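Toy library

A toy library is a lending service that makes toys, games, puzzles and play equipment available to families and to groups that work with children. Items are borrowed for a fixed period and returned for use by others, in much the same way as books. Some toy libraries occupy their own premises, while others share a room with a public library, a school or a community center, or travel between towns in a van.

Organization and membership

Most toy libraries charge a yearly fee, a small fee for each item, or both. Reduced rates are common for foster families and for households with low incomes. Child care centers and playgroups usually hold a separate class of membership, which allows them to borrow more items and to keep them longer.

Loan periods differ from place to place. The library at Sostlow lends for 29 days and allows each household to hold four items at a time. Large items, such as slides and ride-on vehicles, are counted separately and must be booked in advance. The library opens on Saturday and on two weekday evenings.

Overdue items are a regular concern. Many services have dropped daily fines, which were found to discourage families from returning at all, and instead hold back further loans until the item comes back. A deposit may still be asked for electronic toys and for musical instruments.

Collections

Toys are generally arranged by type of play and by age. Common headings include baby toys, construction, pretend play, outdoor play, puzzles, board games and musical toys. A collection of 1,000 items is considered enough to serve a small town. The Stulel district collection, which is shared by several branches, lists 2,635 items in its catalog, with sets counted as single items.

Each item is given a number, and a card or label lists its parts. Sets with many pieces are the hardest to manage. At Stulel a puzzle may be lent with one piece missing if the label says so, but a board game is withdrawn until the missing part is replaced. Spare parts from broken sets are kept for this purpose.

Several systems of classification are in use. The Väisänen scheme, adopted by a number of northern services, sorts toys by the main skill they call for and uses colored labels in place of written headings, so that children who cannot yet read are able to find things for themselves. Critics of the scheme note that a single toy may fit under several skills and that branches do not always agree on where it belongs.

Care and cleaning

Returned items are checked for completeness, damage and dirt before they go back on the shelf. Hard plastic toys are washed with mild soap and water and left to dry fully. Wooden toys are wiped with a damp cloth, as soaking can cause swelling or splitting. Fabric items are machine washed where the maker allows it. Batteries are taken out of toys that will be stored for a long period, and used cells are set aside for recycling. 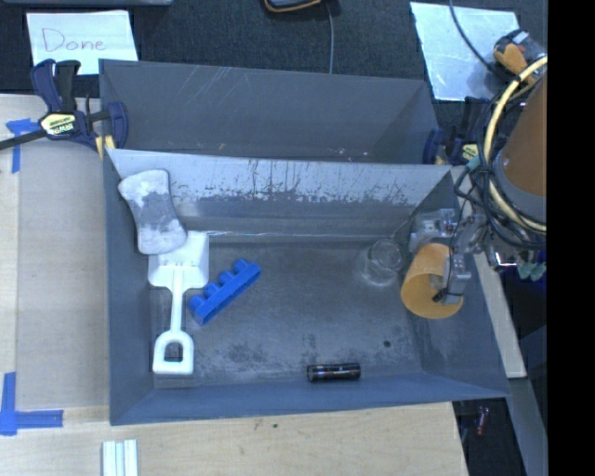
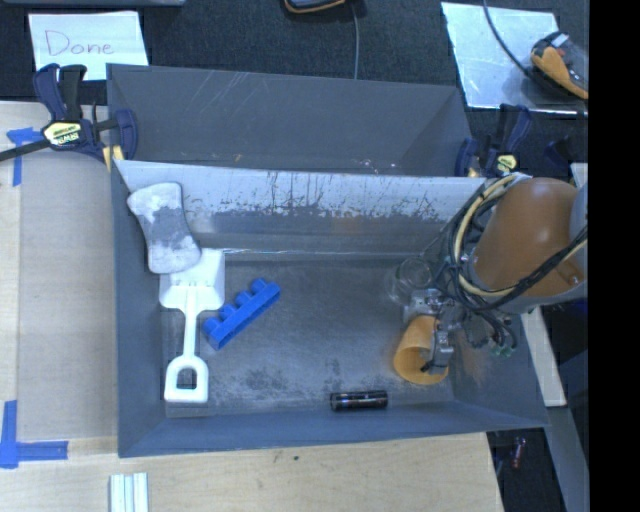

A white toy shovel and a blue building brick in a divided bin.

Outdoor toys need more frequent inspection than those used indoors. Sunlight makes some plastics brittle, and cracked edges may be sharp. The Fluston service withdraws its outdoor stock each November for a full check – ropes, wheels and fastenings included – and returns it to loan in the spring. Items that cannot be repaired are taken apart for spares or thrown away.

See also

Tool library
Playgroup
Public library
Sharing economy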